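Poltia power strip with switch, after one winter of use

I bought the Poltia strip in April, when we moved our desks to the small room and found that it has one wall socket, behind the door. 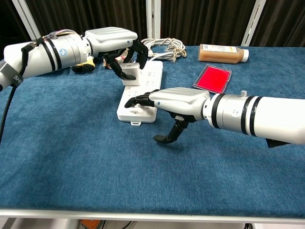
My old strip was from Citiso and it served me well for years, but the outlets sat very close together. With one big charger in place, the neighbor outlet was lost. On the Poltia there is more space between them, and I can put two phone chargers side by side without pushing. The laptop brick still takes more than its share, so I keep it at the end.

The cord is 70 inches long. For me this is enough, it goes behind the bookcase and comes out under the desk. My sister-in-law Kadri wanted the same one for her kitchen and there it was too short, so she sent it back. The shop returned her money without questions, but she paid the postage herself.

What I like most is the switch. It is stiff and makes a clear click, and my foot has not turned it off by mistake, which happened every week with the Citiso. The little light next to it is too strong at night. I put a piece of tape on it — the light still shows through, but softly.

Now the less good part. The outlets were very tight in the first month. I had to hold the strip with one hand and pull with the other, and Vija, who has pain in her fingers, asked me to do it for her. It became easier by summer. Also the screw holes on the back are not the same distance as in the paper drawing that comes in the box. I drilled by the drawing and had to drill again. Measure the strip itself!

The instructions are in very small print, but they say clearly not to connect a heater, and not to plug one strip into another. Please read this page even if you throw away the rest.

I would buy it again for a desk. For the kitchen, look for the longer cord. I gave four stars, and the missing star is for the drawing.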